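Startseite Studium Projekte Berichte Kontakt

Projektbericht: Markerbasierte Posenschätzung für handgeführte Greifer

Ausgangslage

Im Projekt Mirex sollte eine Software entstehen, die aus den Bildern einer Kopfkamera die Lage von zwei handgeführten Greifern berechnet. Die Ergebnisse gehen anschließend an das Lernverfahren der Gruppe Drerkel, die daraus Bewegungen für einen zweiarmigen Roboter ableitet. Unser Teil endet bei der fertigen Trajektorie: pro Bild eine Position und eine Orientierung je Greifer, dazu ein Wert für die Verlässlichkeit. Um die Greifer selbst und um die Auswertung der Öffnungsweite haben wir uns nicht gekümmert.

Zu Beginn gab es ein Skript aus dem Vorsemester, das jeden Marker einzeln auswertete und den Mittelwert bildete. Für ruhige Aufnahmen am Schreibtisch war das brauchbar. Sobald ein Würfel schräg stand, sprang die berechnete Orientierung zwischen zwei Lösungen hin und her. Dieses Umklappen ist bei ebenen Markern bekannt und war der erste Punkt auf unserer Liste.

Aufbau der Software

Die Verarbeitung besteht aus vier Stufen, die über Dateien gekoppelt sind. Wir haben uns gegen eine durchgehende Pipeline im Speicher entschieden, weil sich einzelne Stufen so leichter wiederholen lassen. Der Plattenbedarf ist entsprechend hoch.

Stufe eins rechnet die Verzeichnung des Weitwinkelobjektivs heraus. Dabei entzerren wir nicht das ganze Bild, sondern nur die gefundenen Eckpunkte. Das spart Rechenzeit, und die Markersuche läuft auf dem Originalbild ohnehin zuverlässiger, da am Bildrand nichts interpoliert wird. Die Kalibrierung liegt als YAML-Datei neben der Aufnahme. Fehlt sie, bricht das Programm ab.

Stufe zwei sucht die Marker. Jede Würfelfläche hat eine eigene Kennung, die Zuordnung zu links und rechts steht in einer Tabelle. Unbekannte Kennungen werden verworfen und protokolliert.

Stufe drei berechnet die Pose. Statt jede Fläche für sich zu behandeln, übergeben wir alle sichtbaren Eckpunkte eines Würfels gemeinsam an den Löser. Bei zwei oder mehr sichtbaren Flächen ist die Lösung damit in der Regel eindeutig. Bei nur einer Fläche rechnen wir beide Kandidaten aus und nehmen denjenigen, der besser zur vorherigen Pose passt.

Stufe vier glättet. Wir verwenden ein Kalman-Filter mit konstanter Geschwindigkeit für die Position und eine Interpolation auf Quaternionen für die Orientierung. Lücken bis zu 5 Bildern werden gefüllt, längere bleiben als Lücke markiert.

Testaufnahmen

Für den Test standen uns 160 kurze Aufnahmen aus dem Bestand Hinda zur Verfügung. Sie enthalten Alltagstätigkeiten wie Wischen, Falten und Umräumen. Eine der längeren Sequenzen umfasst 1541 Bilder und diente uns während der Entwicklung als Referenz, weil darin fast alle Fehlerarten vorkommen.

Eine Schwierigkeit waren Fehldetektionen im Hintergrund. Dunkle Vierecke auf Wänden oder Fliesen liefern Kandidaten, die in der ersten Phase der Suche wie Markerumrisse behandelt werden. Die meisten fallen bei der Prüfung des Codes wieder heraus, kosten aber Zeit. Wir haben deshalb eine Mindestgröße eingeführt und die erlaubte Zahl korrigierter Bits auf null gesetzt.
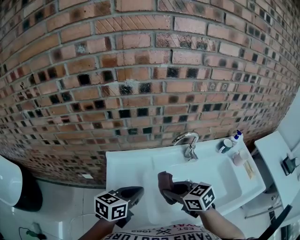
Schwieriger war die Verdeckung. Greift eine Hand vor die andere, verschwindet ein Würfel ganz oder es bleibt nur ein Teil einer Fläche übrig. Unser Löser braucht aber alle vier Ecken eines Markers. Eine Erweiterung auf einzelne Ecken haben wir begonnen und wieder zurückgestellt, da die Zuordnung ohne lesbaren Code unsicher blieb. Zusätzlich bewegt sich die Kamera mit dem Kopf. Das Filter arbeitet im Kamerasystem und hält deshalb eine Kopfdrehung für eine Bewegung beider Greifer. Bei schnellen Drehungen läuft die geglättete Position sichtbar nach.

Als Gegenmaßnahme haben wir die Kopfbewegung aus dem Modul Mak übernommen, das die Kamerabahn aus Hintergrundmerkmalen schätzt. Die Greiferposen werden vor der Glättung in ein raumfestes System umgerechnet. Damit verschwindet das Nachlaufen weitgehend, solange genug Textur im Hintergrund liegt. Vor einfarbigen Flächen verliert Mak die Spur, und wir schalten auf das alte Verhalten zurück. Der Wechsel ist in der Trajektorie als kleiner Knick erkennbar.

Stand und offene Punkte

Die Software läuft seit August auf dem Rechner der Gruppe Drerkel. Das Umklappen tritt in der Referenzsequenz nicht mehr auf. Offen sind die Behandlung teilweise verdeckter Marker, ein sauberer Übergang beim Ausfall von Mak und eine Prüfung gegen ein externes Messsystem. Bisher haben wir nur den Rückprojektionsfehler betrachtet, der über die absolute Genauigkeit wenig aussagt. Die Konfigurationsdateien und eine kurze Anleitung liegen im Repository im Ordner doku.

Kategorie: Studienprojekte, Bildverarbeitung, Robotik

Kommentare

tk_87: Habt ihr den Zeitversatz zwischen Kamera und Greifersensorik berücksichtigt? Bei uns war das der größere Fehler.

Projektgruppe: Nein, wir werten nur die Kamera aus. Der Abgleich passiert erst bei Drerkel.

nordlicht: Null korrigierte Bits kommt mir streng vor. Verliert ihr damit bei Bewegungsunschärfe nicht viele echte Marker?

Projektgruppe: Einige ja. Die Lücken sind meist kurz und werden in Stufe vier gefüllt.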